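Meeting Rooms at Worgate House: Picture Gallery

Home > Venue hire > Meeting rooms > Gallery

Worgate House has two meeting rooms available for hire by community groups, charities and small businesses in Dindthorpe and the surrounding villages. Both are on the ground floor, with step-free access from the Forkby Road entrance. The notes in this gallery are intended to help hirers decide which room suits their activity, and should be read together with the Conditions of Hire.

The Kokkinos Room

The larger of the two rooms is used in the daytime for board meetings and training, and in the evenings by drawing, lettering and card-making groups. The conference table is a fixed part of the room and cannot be moved or divided by hirers.

Marker pens set out on the conference table, the tips in pinks, reds, oranges and yellows. The dark brown surface has a wood-grain finish, with a light grey panel let into it and an oval cable opening at which laptops may be connected.

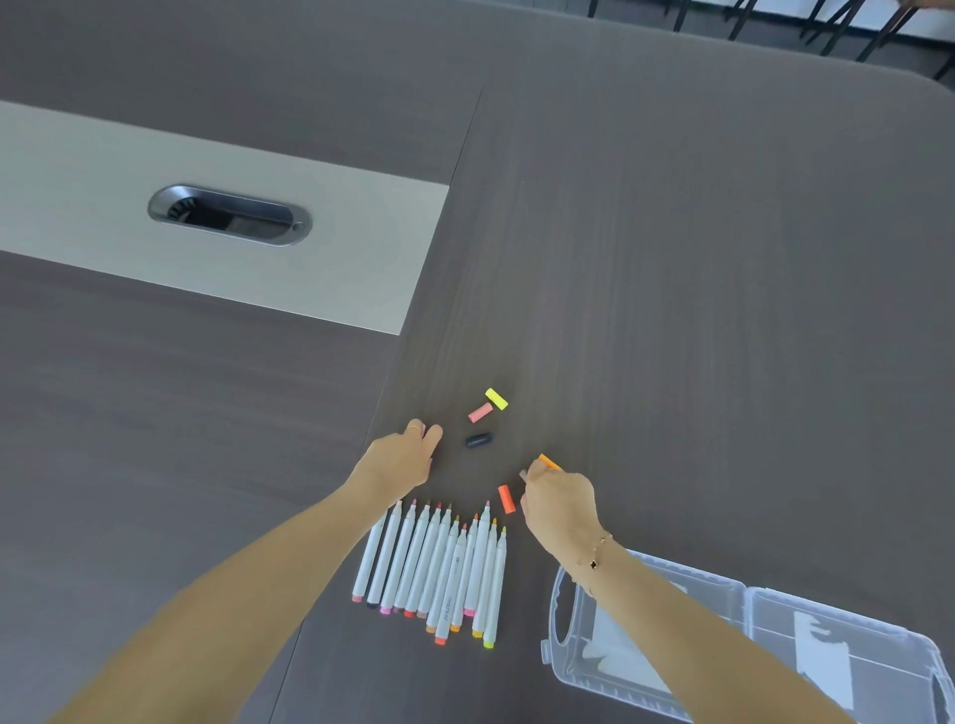
Using the table for art and craft

Hirers are welcome to use felt pens, pencils, crayons and water-based paints at the table. The following points apply to all such bookings.

Paper or card should be placed on a backing sheet before any colouring begins. Backing sheets are kept in the cupboard by the door and may be used free of charge. Please return them flat.

Caps should be replaced on pens as soon as each colour is finished with. Marks on the table should be wiped at once with a damp cloth and reported to the office at the end of the session, however small they may appear.

Scalpels and craft knives may be used only on a cutting mat, which the hirer must supply. Spray adhesives, glitter and solvent-based inks are not permitted in either room.

The cable opening should be kept clear of pens, beads and other small items. Anything dropped into it must be left where it is and reported to the office – the fittings beneath the table may be opened by our own staff only.

Table measurements and storage

The Kokkinos Room has a storage cupboard 1850 mm high and 1000 mm wide, with two shelves set aside for groups that meet regularly. Boxes must be clearly labelled with the name of the group. The opening at the centre of each shelf divider is 135 mm wide, and rolled paper up to that diameter can be stored upright.

Pens, paper and other materials are not provided as part of the hire. Groups wishing to leave materials between sessions should ask for a storage form when making their booking.

The Garden Room

The smaller room has folding tables and a vinyl floor, and is better suited to clay, printing and other wet work. There is a sink with hot and cold water, and a drying rack is available on request. Pictures of the Garden Room will be added when redecoration is complete.

Bookings and viewings

Either room may be viewed by appointment between 10 am and 4 pm. Applications for the autumn programme close at the end of October – late requests will be placed on a waiting list. Forms may be collected from the Worgate House office or downloaded from the Venue hire page.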